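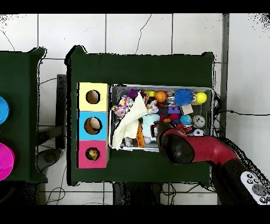
Toy sorting station: mixed tray, three boxes, arm working in the tray.

# Drenis Toy Sorting Demonstrations

Share 8 | Comments 4

## Summary

This repository holds recorded demonstrations of a tabletop sorting task. In each recording an operator guides a robot arm by remote control to take toys from a mixed tray and place them in boxes with round openings. The recordings are intended for research into learning from demonstration, in particular the handling of soft and irregular objects in clutter.

The collection was prepared by the Amegashie Laboratory at the Buvomwood Institute. It is the second release under the Drenis programme. The first release covered single objects on a bare surface and is distributed separately.

Release date: Sep 22, 2020

## Contents

- 2,085 demonstrations in total
- 2,000 demonstrations in the main set
- The remaining demonstrations form a held-out set and should not be used for training
- 8 operators
- 4 task variants

Each demonstration is stored in its own folder with the overhead video, the joint positions of the arm, the gripper command and a short text file giving the task variant and the outcome.

## Task

The station consists of a cloth-covered table, a shallow metal tray and a column of three boxes placed against the tray: pale yellow, light blue and pink. Each box has one circular hole in its top face. The operator is given a written instruction before the recording begins, naming the objects to be moved and the box that should receive each of them.

The task variants are as follows.

`single` One named object is moved to one named box.

`pair` Two named objects are moved to the same box, in any order.

`split` Two named objects are moved to different boxes. The order is fixed by the instruction.

`search` The named object is at least partly covered at the start and must be uncovered before it is grasped.

Boxes are not always empty at the start of a demonstration. Users who train on the starting view should take this into account. The list of objects already placed is given in the text file under `initial_contents`.

## Objects

The objects were chosen to differ in shape, stiffness and surface. They include plush toys, a spiky sensory ball, a small black-and-white soccer ball, an orange ball with a basketball pattern, a clear plastic ball with dark dots inside, a purple block in the shape of the letter E and several pieces of fabric, among them a white one with polka dots. Small silver figurines are also present and are the objects most often dropped.

The tray is refilled by hand between sessions. No attempt is made to restore an earlier arrangement.

## Method of demonstration

Operators control the arm with a hand-held device and watch the station directly. Every operator completed a training period on the Husen control software before any of their recordings were accepted. Pauses have been kept. Failed grasps have also been kept where the operator recovered and completed the instruction.

A demonstration is marked `complete` if all named objects are in the correct boxes at the end, and `partial` in all other cases. Partial demonstrations appear in the main set only.

## Known limitations

1. The arm hides part of the tray during most grasps. No second view is supplied.
2. Dark outlines and speckled noise may appear along the edges of the tables, and black bands may appear at the top and bottom of the picture. These have not been removed.
3. Cloth items may be moved by accident when a neighbouring object is lifted. Such movement is not marked.
4. Gripper force was not recorded.

## Use and citation

The data may be used for non-commercial research and teaching. Any published work should cite the collection as "Drenis Toy Sorting Demonstrations, Buvomwood Institute". Redistribution of altered copies requires written permission.

Corrections to the outcome labels are planned for December. Users who find an error are asked to report the folder name and the nature of the fault through the issues page.

Contact the Amegashie Laboratory | © 2020 Buvomwood Institute | Back to top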